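Subject: Re: [cabin-owners] Wall boards for the Prantl cabins

> We are about to order boards for the inside walls at Prantl. The
> choice is between pine left clear and the gray weathered finish from
> Odetti. Has anyone lived with the gray for a while? Does it make a
> small room dark? Also, which way did you run them?

We put the Odetti gray in our main room five years ago and I would buy it again. The room is small, with one window on the north side. It is darker than it was with white drywall, but less so than I expected. Clear pine would be brighter at first and then turn orange, as it did in our bedroom.

We ran ours sideways. It makes the room look longer, and you can nail straight into the studs without adding furring strips. If you go up and down you will need the strips, so add that to the cost. We used 40 boards and had a few left over, which I cut up for the closet.

On price, the boards came to $498 and delivery was another $177. The delivery charge was the same for a full load as for a half load, so if two of the cabins order together it would save money.

Pictures look fine on it as long as they have some color. We tried black and white prints first and they got lost. A landscape with reds and greens does much better.

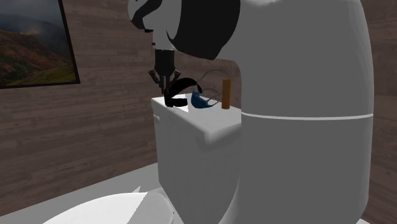 *Mountain landscape on gray-brown horizontal planks.*

> Did you seal it? The Odetti sheet says it is optional.

We did not seal the main room. We did seal the wall behind the stove with one coat of matte, and it changed the color a little, toward brown. Try it on a scrap first. Dust does settle in the grain on the unsealed boards. I go over them with the brush attachment in January and that takes care of it for the year.

Let the boards sit in the room for a week before you nail them. We gave ours two days and there are gaps near the window that I have had to fill.

I have three leftover pieces, one of them sealed. I can leave them on the porch Sunday if you want to hold them up to your own walls.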